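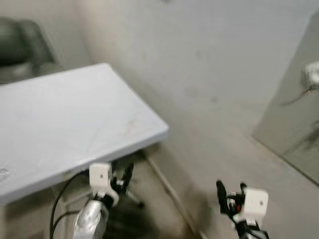
*Light grey table, with an office chair behind it.*

**Religion and Public Argument – Week 2 notes**
Heike Hellwig, 8/15/23

Tonight's topic is the healing testimony. Read the Gisent Fellowship leaflet before you read me, and mark anything you'd want checked.

The leaflet says 800 people came to the Sakai Street rallies in March and that 63 of them were healed. It prints two of their stories. One is a bad back, the other is "years of tiredness". Neither comes with a doctor's name, a diagnosis or a date. I'm happy to believe both people felt better on the night. Bad backs come and go, and a hall full of singing will lift most moods.

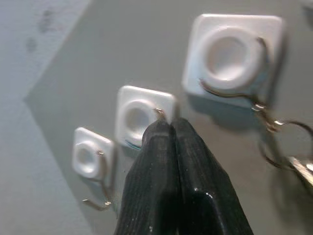

Ask who did the counting. According to the leaflet, people "came forward to report a touch from God". So a healing is whatever somebody walked to the stage and called a healing. The people who went home just as sick weren't asked, and I can't see how they'd have got into the total anyway.

Then there's the follow-up. Gisent's newsletter says 42 of the healed were "still rejoicing" a month later. It doesn't say what happened to the others. Did they relapse, move house, stop answering the phone? Rejoicing isn't a medical finding either. You can rejoice with a slipped disc.

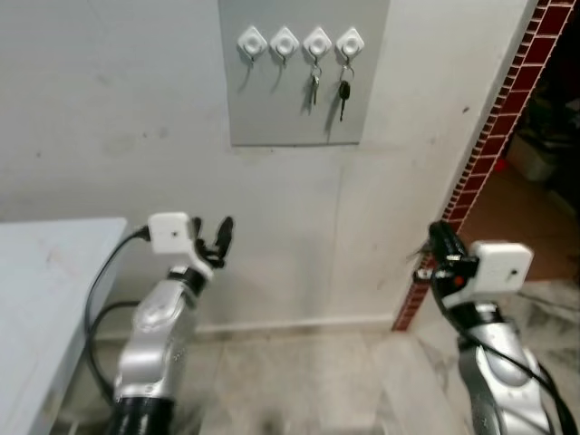

*Keys on the third hook from the left.*

### The usual defences

**"You can't measure God."** Fine, but the leaflet measured first. If the numbers are good enough to print, they're good enough to question.

**"Where's the harm?"** Look at page 3, where a man is praised for leaving his tablets at home "in faith". We'll spend most of the second hour on that sentence.

**"You're mocking sincere people."** Some critics do, and it's lazy. Sincerity tells you the speaker isn't lying – it says nothing about their kidneys.

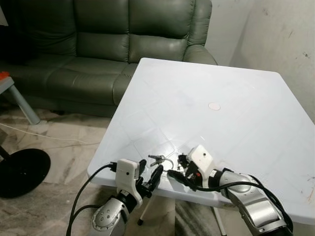
*White table, small round disc near the middle.*

### For next week

Read the Priteck chapter on anecdote, skipping the appendix. Find one testimony from any tradition, your own included, and write a page on what evidence would change your mind about it. Ivwood library has the old rally newsletters in the pamphlet boxes. They can't be borrowed, so bring coins for the copier.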